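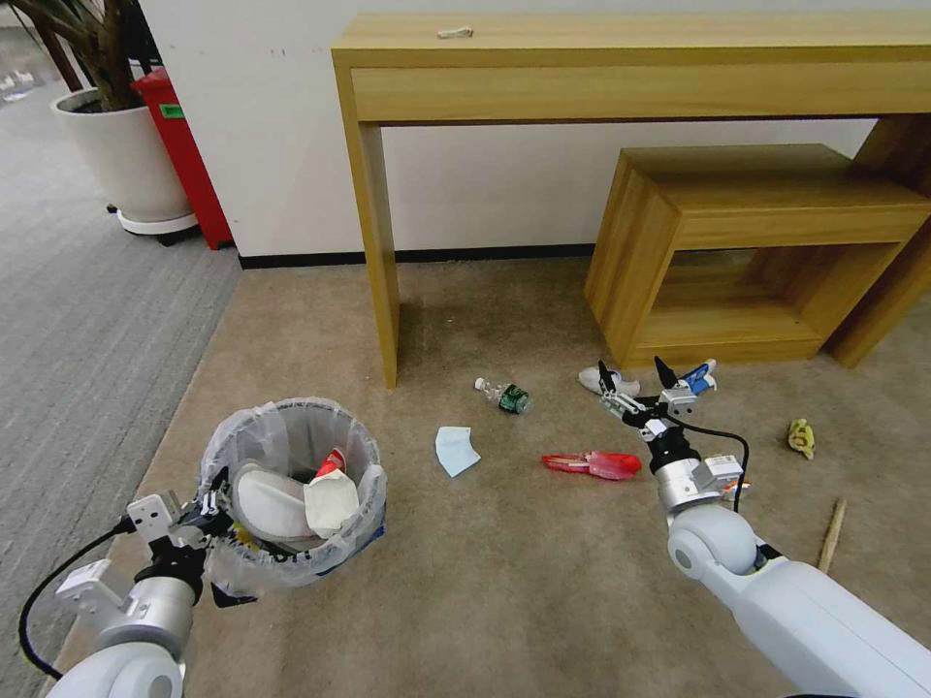
Films at home: tips from a house that has got most of it wrong
Posted Mar 27, 2025 by Birsen Toprak
Filed under: Living room, Kitchen, Grudges

When the Birkett in Estow closed its doors we lost the only cinema you could get to without packing lunch, and since then our lounge has been doing the job, badly at first and now about as well as a lounge can. What follows is what we've picked up. Some of it came from readers, some from my daughter Eylül, who is fourteen and considers herself the management.

Cleaning a disc

Discs still turn up at op shops for the price of a bread roll, and plenty of them look like someone served dinner on them. Most will play once they're clean.

Rinse under lukewarm water first to float off the grit. A tiny drop of dish soap on a wet fingertip, then wipe from the centre hole straight out to the rim, like the spokes of a wheel. Never go round in circles. A scratch that follows the track gives the player a long stretch of nonsense to read, where a scratch across it is over in a blink. Rinse again and pat dry with a soft cotton cloth or one of those cloths that come with glasses. Kitchen paper is too rough, and so is your shirt, whatever your shirt feels like.

Let it dry completely before it goes in the player. My husband Yavuz put one in damp and we got the first half of a very good heist film followed by a noise like a possum in a downpipe.

The toothpaste trick, since everybody asks: plain white paste, the old-fashioned sort, can polish out a light scratch. Gels don't work and whitening pastes are too harsh. Spread a little on, rub from centre to rim with a soft cloth, rinse well. It's for discs that already won't play. If the disc skips once in a scene you don't like anyway, leave it be. And check the label side before you start. If you hold the disc up to a lamp and see pinpricks of light coming through, the damage is in the layer that holds the film and no amount of dental care will bring it back.

Storing the collection

Upright, like books, out of the sun. Stacked flat they look tidy right up until you want the bottom one.

Thin sleeves in a shoebox save a ridiculous amount of room. I did ours over one wet weekend in March and got 283 films into the space the first shelf used to take. Cut the paper insert from the case and slip it in behind the disc, or you'll spend your evenings squinting at small silver print. Keep a few empty cases back for lending. A film lent in a sleeve comes home as a coaster.

About lending: write it down. I keep a card in the front of each box with the title and the borrower, and I cross it out when it's back. Jianhua Tan over the road has had the same submarine picture since before he had the carport, and we both know it, and the card knows it.

Alphabetical order is harder than it sounds. Decide on day one whether "The" counts. Decide what happens to sequels. We went with keeping series together under the first film, which Eylül says is wrong, and she refiles them when she's cross with us.

Old tapes

If you've still got tapes, wind them all the way forward and all the way back once a year so they don't stick to themselves. Store them standing on the short end with the full reel at the bottom. If you open the little flap and see white fluff or dust on the tape, that's mould. Don't play it. It will spread to the machine and from the machine to every other tape you own, and that's a horror film you've paid for yourself. Put it in a zip bag away from the rest and take it to someone who does transfers.

Break the small tab off the spine of anything you'd hate to lose. We taped a cricket match over the last twenty minutes of a murder mystery, and I've never had the heart to look up who did it.
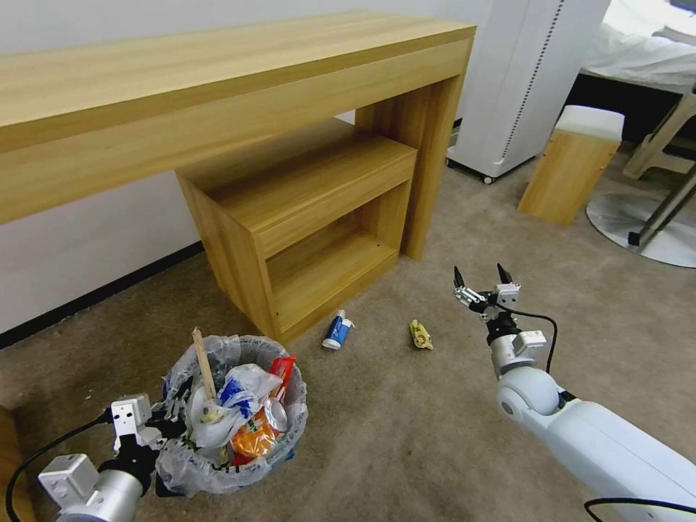
Lamps are the next thing people get wrong. A completely dark room is hard on the eyes and harder on the shins. Put one low lamp behind the telly, pointed at the wall, with the warmest bulb you can find. The picture looks better for it and you can still find the door. Any lamp behind the viewers will appear in the middle of the screen as a small moon, usually during the night scenes.

For daytime films, a cheap blockout blind does more than thick curtains, because curtains leak at the top. If you rent and can't drill, hang a dark blanket from a tension rod inside the window frame. It looks like you're hiding from someone. Draw it back before visitors come.

Hearing what they're saying

The most common letter I get is some form of "why do they all mumble now". I can't fix the mumbling, but a few things help.

Look in the sound menu for a setting called night mode, or anything about dialogue or speech. It brings the explosions down and the talking up. If there's no such thing, turn the bass down a few notches, which does part of the job for nothing.

Pull the soundbar forward to the very front edge of whatever it's sitting on. Pushed back, it fires half its sound into the furniture. If it sits inside a cabinet, take it out of the cabinet.

Soft things soak up echo. If your lounge is all tiles and windows, a rug and a loaded bookshelf make voices much clearer. Eliseo Barajas wrote in to say he hung a quilt on the back wall and could follow a Scottish crime film for the first time. I tried it with a doona and had mixed results, but I think the Scots in mine were trying harder.

Subtitles are fine. Put them on. Anyone who complains will be reading them inside seven minutes.

Popcorn, done in a pot

We had an Itico hot-air popper and I've nothing rude to say about it apart from where it used to throw the popcorn. The pot is better.

Heavy pot with a lid. Enough oil to cover the bottom, and drop in three kernels with the heat at medium. When all three have popped, tip in the rest in a single layer, lid on, and take it off the heat while you count slowly to thirty. Back on the heat. They'll all go off more or less together, and you'll have far fewer duds. Leave the lid open a crack so steam gets out, or it turns to packing foam. When the gaps between pops stretch to a couple of seconds, tip it straight into a bowl.

Table salt slides off. Grind it finer, in a mortar or in a clean coffee grinder, and it will stick. If you want butter, melt it slowly and pour off only the clear part on top, leaving the milky stuff behind in the pan. The milky part is mostly water and it's what makes popcorn go soggy.

Serve it in individual bowls. A shared bowl ends up beside whoever is paying least attention to the film.

Unpopped kernels can be revived. Put them in a jar with a spoonful of water, shake, and leave for a few days. I do this every time and I save, over a year, very nearly the price of a packet of popcorn.

Butter on the couch

It will happen. Lift off what you can with a blunt knife, cover the spot with cornflour or bicarb and go back to the film. Leave it overnight if you can. Vacuum, then dab with a cloth wrung out in warm water and a drop of dish soap. Dab, don't scrub. Check the care tag first, as some covers mustn't get wet at all, and try it on a hidden bit. For red cordial I have no advice, only sympathy and a dark-coloured throw.

Picking the film

More evenings die here than anywhere else. Ours used to start at half past seven and we'd still be scrolling trailers when the dog wanted to go to bed.

What works is a jar. Everybody writes down films on slips of paper through the week, as they think of them, and on the night one slip comes out and that's the film. One veto per person per month. Vetoes can't be saved up, sold or inherited, and yes, each of those had to become a rule separately.

If you have guests, offer two films and no more. With a long list, people get polite, and polite people will sit through anything, and then you all have.

Check the running time before you press play. My limit is 150 minutes on a work night. Yavuz maintains that the long ones are long for a reason. He is generally asleep for the reason.

Put the intermission back. Choose a spot near the middle, stop the film, boil the kettle, let everyone stretch. It halves the number of times someone says "don't pause it, I'll be quick" and then comes back and asks who that man is.

Dust and the player

If a player starts refusing discs it used to like, try a clean disc you know is good before you blame the machine. Vacuum the vents with the soft brush, with the player unplugged. Don't stack anything on top, and that includes the cat. Ours is a Leteo we bought in 2000 and it has needed one new belt for the tray, which came in the post and went in with a small screwdriver and a fair bit of language.

Batteries next. When the remote goes weak, wipe the contacts with a cotton bud and a dab of white vinegar, dry them, then try again with the same batteries. Quite often the batteries were fine. If one has leaked, wear gloves.

And tie a ribbon to the remote, a long, bright, ugly one. Down the side of the cushions, you'll feel the ribbon before you feel whatever else is down there.

Next time: drying fruit in a slow oven, with a correction to what I said about pears. Send your own tips to the usual address. Jianhua, if you're reading, the letterbox is fine.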